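Forums > Benchtop Automation > Kits and Packages > Urnik two-arm package, worth the money?

wattlecreek_dan
Anyone here running the Urnik two-arm package? Got a quote through Biltholm, includes the arms, grippers, wrist cams and 2 days of onsite setup. We do small mixed jobs, household bits mostly, nothing heavy. Sales bloke was very keen. Want to hear from people who've paid for it.

sprocket_lil
We've got one. Had it since October. Short version, arms good, software ok, manual is rubbish. Long version when I'm off shift.

sprocket_lil
Right, back. Wrist cam view first as that's what I'd want to see before buying. You get the fingertips and whatever they're pinching, plus a fair bit of the work around it. 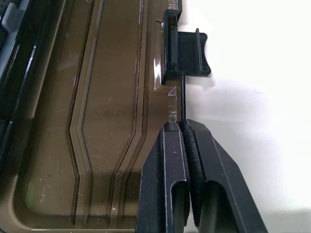
Wrist cam, gripper on the side wall of the brown tray, just under the black clip

Thin walls like that are a decent test. See-through plastic, shiny, reflections on it. Colour holds up well enough to work from, I reckon. The fingers have a rubber pad between them, stock part, haven't swapped ours out.

grumpy_integrator
Pinching a tray wall isn't much of a test. Rigid part, nice white background. Any gripper does that. Show it something floppy.

sprocket_lil
Fair, but he asked about household bits and that's household bits. Floppy is a different story, see further down when I get to it.

mallee_mick
Looked at these vs the Pagano arms last year. Pagano was dearer but the support was local, you could ring someone and get a person. Urnik is all tickets. How's that been for you Lil?

sprocket_lil
Slow. One ticket sat open for ages over a wrist cable. Fixed it ourselves in the end, rerouted it and stuck it down. Cables are my biggest whinge by a mile. They run outside the arm and loop over the wrist, so you've got to think about where they go every time you change the job. Anyway the other thing worth seeing is the two arms sharing a table, thats what you're paying extra for.

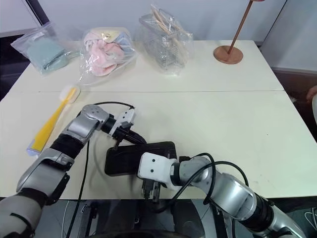 Reach is the bit that suprised me. Two tables pushed together and we still had to plan what goes up the back and what stays in close. Do your layout with tape before the setup people turn up or you'll burn half a day of your 2 on it. We did.

And for grumpy, bagged stuff. Clear plastic bags are hit and miss on ours. Zip bag with a cloth in it lying flat is a pain, the fingers want an edge to get hold of. Puffy bag full of towels is easier. Anything with sticks poking up inside the bag, forget it until you've tuned it.

grumpy_integrator
So it's a lab toy then.

sprocket_lil
Didn't say that. Said it needs tuning. So does everything you sell mate

grumpy_integrator
lol ok. Still think a single arm and a proper fixture beats two arms for most shops. Cheaper, less to go wrong, less cable.

mallee_mick
Depends on how often the job changes. If it's the same part all week I'm with grumpy. Mixed work, fixtures cost you more than the second arm does.

wattlecreek_dan
Ours changes every few days so that's me. What about the service plan? Biltholm have it at 374 a month on top.

sprocket_lil
Skip it the first year. Buy spare fingertips instead, 208 a set when we got ours. Keep two sets on the shelf.

bay4_kaz
Disagree on skipping the plan. We're at Brosolton, same package, and had a gripper go after 1,000 cycles. Plan covered it, swap unit arrived next arvo. Without it we'd have been stuffed. Tickets get answered faster on the plan too, whatever they tell you.

sprocket_lil
Huh. Didn't know about the tickets. That'd annoy me if its true.

bay4_kaz
Ask them straight. They told us on the phone.

wattlecreek_dan
Cheers all. Going to push Biltholm for three months of the plan thrown in and a demo with our own parts on the table, bags included. Will post what they say.

mallee_mick
Get the cable thing in writing while you're at it.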